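Flundarine: Two Hand-Held Grippers Built in a Shared Workshop

Project report, 2022-10-01
Ngozi Abubakar, Ebuka Omoregie, Sosina Seyoum

1. What we wanted to do

Our project has the name Flundarine. The goal was to build a pair of grippers which a person can hold in the hands, and to record how the person moves them during a simple task at a table. Later these recordings should teach a small two-arm robot to do the same task. The robot is not part of this report. It will be the work of the next group.

We worked in the Celtisthorpe shared workshop during September. Our supervisor was Ikechukwu Oyelaran. The workshop gave us a bench, a printer and storage for one crate of parts, and we are thankful for it.

2. The build

Each gripper has a handle, a trigger and fingers. We printed the first fingers with straight sides, but they bent outward when we squeezed hard, so Ebuka drew a new shape with an angle in it. The new shape is stiffer and uses less plastic. One finger takes 70 minutes to print on our machine, and we printed many of them before the hole for the pin was the correct size.

Every gripper carries a white cube with black square patterns. The software finds these patterns in the video and calculates from them the position of the hand. In our first version the patterns were glued paper. The corners of the paper lifted after a few days, and the calculated position was jumping. We changed to adhesive vinyl and the jumping became much smaller.

The trigger position is read by a small sensor inside the handle, and the cable leaves at the bottom. We tried to run without a cable, but the battery made the handle too heavy for long work. Ngozi wrote the recording program, which we call Dauda. It saves the video and the trigger values with one common clock.

3. The bowl task

For the tests we chose a task that needs both hands. The person brings the two grippers to the sides of a round bowl, closes them, lifts the bowl and sets it down in another place on the table. A light bowl is more difficult than we expected. If one side pushes earlier than the other, the bowl slides away.
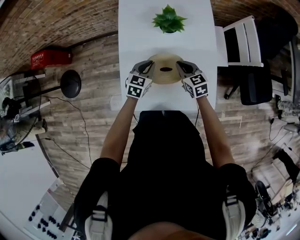

Bukola Akande asked us after reading the draft why we did not put a rubber layer on the fingers from the beginning, because with rubber the bowl would slide less and the operator could work faster. We discussed this remark in the group. We agree with it in part. Rubber helps with the lifting, but in our short trial it also stuck to the rim when the gripper opened, and the bowl was turned a little. We would like to try a thinner layer.

4. Results

We recorded 200 attempts. In 14 of them the program lost one of the cubes for more than one second, and we did not use these. Most of the losses came when the wrist was turned so far that only one face of the cube could be seen. Sosina now shows every new operator how to keep the wrists open, and this is also written on the first page of our manual.

5. What remains

The cable still pulls on the hand when the operator reaches far over the table. A softer cable is ordered from Ullis but has not arrived. The two triggers also do not feel the same, as the left spring is older. The next group should replace both springs together and repeat the calibration before they record anything. The drawings and the program are on the workshop computer, in the folder with the project name.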